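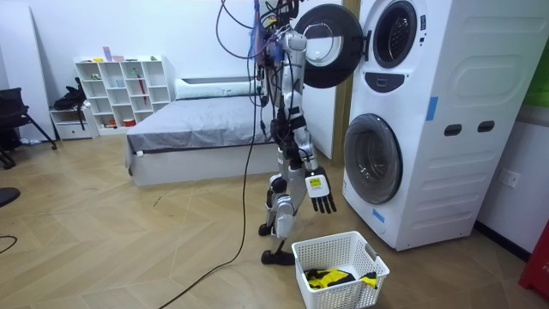 Jun 18, 2018
Excise model, sweetened drinks levy – notebook

Reran the price pass-through regression with the corrected Meluddale scanner file. Old file had the small-format stores coded as wholesale, so 32 outlets were dropped at the merge. Now back in. Usable store-weeks: 3885, up from about 3000.

Pass-through on carbonated, own-label: 0.91. Branded: 0.74. Both higher than in the first run. The gap between them narrowed but did not close. Standard errors clustered by store; have not tried clustering by chain yet. With so few chains it probably needs a bootstrap.

Cross-border leakage still unresolved. Stores within 10 miles of the Dismont line show a drop in volume after the levy date, but the Grisano panel has only 531 households and most of them shop in one town. Milagros Ignacio thinks the drop is partly a road closure in the same weeks. She has the county traffic counts and will send them.

Juice blends: the statute exempts anything over 50 percent juice, and the product file has no juice share. Hand-coded from labels for the top sellers, left the rest as missing. Do not treat missing as taxed. The first run did.

Revenue estimate for the Dalisay office is on hold until the leakage term is settled. They want one number and will get a range.

To do:
– bootstrap by chain
– drop the two weeks before the levy date (stockpiling) and rerun
– ask Milagros which version of the deflator she used in June
– rename the output folders, v3 and v3b are the same run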